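손에 쥐는 그리퍼 만들기, 링크를 다시 뽑은 이야기

2020년 5월 1일
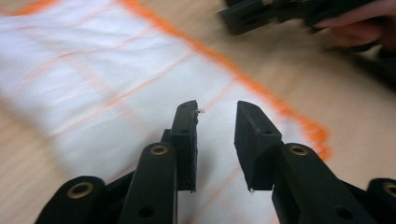
지난 글에 댓글을 남긴 Mimby 님은 링크식 손가락이면 구멍마다 금속을 박느라 고생하느니 처음부터 나사를 축으로 쓰는 편이 낫지 않느냐고 했다. 자기도 그렇게 만들어서 겨울 내내 잘 썼고, 헐거워지면 너트만 조이면 된다고. 맞는 말이라 한참 고민했다. 그런데 나는 아일릿 쪽이 너무 마음에 들어 버렸다! 검은 출력물에 황동색 고리가 딱 들어가 있는 모양이 예쁘기도 하고, 손가락을 오므릴 때 손에 오는 느낌이 확실히 부드럽다. 나사 축으로도 한 벌 만들어 봤는데 나사산이 구멍 안쪽을 조금씩 갉아서 검은 가루가 자꾸 나왔다.

처음 설계를 시작한 건 작년 11월이다. 그때는 공유 작업실 Faralen에 등록한 지 얼마 안 된 때라 프린터 예약하는 법도 몰라서 남들 출력 끝나기만 기다렸다. 첫 버전은 손가락이 평행하게 안 움직이고 끝이 먼저 닿아 버렸다. 안쪽 링크와 바깥쪽 링크의 길이를 눈대중으로 잡은 탓이다. 종이에 링크를 오려서 압정으로 꽂아 보고서야 어디가 틀렸는지 알았다. CAD에서 세 시간을 헤맸는데 종이로는 십 분이었다. 이 방법은 정말 추천한다.

이번 버전에서 바꾼 것부터 적어 둔다.

링크 구멍을 살짝 키웠다. 전에는 아일릿을 망치로 두드려 넣다가 링크 끝이 갈라졌는데, 이제는 바이스에 물려서 천천히 누르면 들어간다. 누르기 전에 구멍 안쪽을 칼로 한 바퀴 돌려 주면 더 좋다. 링크 아래쪽 구멍은 고리 없이 그냥 두었다. 거기까지 넣어야 하나 싶었는데 아직은 흔들림이 거슬리지 않는다. 나중에 마음이 바뀔지도 모르겠다.

손끝 패드는 따로 뽑아서 갈아 끼우게 했다. 표면은 출력한 그대로라 결이 까슬까슬하고 모서리도 매끈하지 않다. 사포질을 할까 하다가 안 했다. 얇은 카드나 단추를 집을 때는 이 까슬한 면이 오히려 잘 잡아 준다. 매끄러운 유리구슬은 아직 자꾸 놓친다. 실리콘을 얇게 입혀 보려고 하는데, 그러면 두께만큼 벌어지는 폭이 줄어드니까 패드를 또 고쳐야 한다. 이런 꼬리에 꼬리를 무는 수정이 제일 재미있다 ㅎㅎ

파일 이름은 Greco로 정했다. 별 뜻은 없고 입에 붙어서 그렇게 부른다. 공유 폴더에 올린 뒤로 내려받은 횟수가 679번이 됐다. 나 혼자 좋아서 만든 물건인데 이만큼이나 받아 갔다니 신기하고, 덕분에 나도 조립 설명을 제대로 써야겠다는 마음이 든다. 지금 설명서는 내가 봐도 불친절하다. 특히 바깥쪽 링크 끼우는 순서가 빠져 있어서, 그대로 따라 하면 마지막에 한 번은 다시 풀게 된다. 안쪽 링크를 본체에 먼저 걸고, 바깥쪽을 나중에 걸고, 패드는 맨 끝이다.

버티는 정도도 궁금해서 영화를 틀어 놓고 한 손으로 계속 쥐었다 폈다 하며 계수기로 세어 봤다. 나사 축으로 만든 것은 517번에서 삐걱거리기 시작했다. 아일릿을 넣은 것은 며칠에 나눠서 3,052번까지 갔는데 아직 소리가 없다. 손바닥이 먼저 아파서 그만뒀다. 물론 한 벌씩만 해 본 거라 실험이라고 부르기는 민망하다. 그래도 나는 이 결과를 보고 혼자 박수를 쳤다!

재료는 Zalstead 무광 검정 필라멘트 한 가지만 썼다. 색이 차분해서 층 결이 덜 도드라지는 점이 좋고, 습기를 먹으면 실이 많이 생기는 점은 별로다. 출력하기 전날 밤에 건조기에 넣어 두면 괜찮다.

다음에는 손잡이를 고칠 차례다. 지금 손잡이는 내 손에 맞춰 만들어서 손이 작은 사람은 끝까지 당기기가 힘들다고 한다. 크기를 두 가지로 나눌지, 조절식으로 할지 아직 못 정했다. 조절식은 부품이 늘어나서 망설여진다. 써 보신 분들은 어느 쪽이 편한지 댓글로 알려 주시면 좋겠다. Mimby 님의 나사 축 버전도 치수를 보내 주신다고 해서, 받으면 손잡이와 같이 뽑아 볼 생각이다.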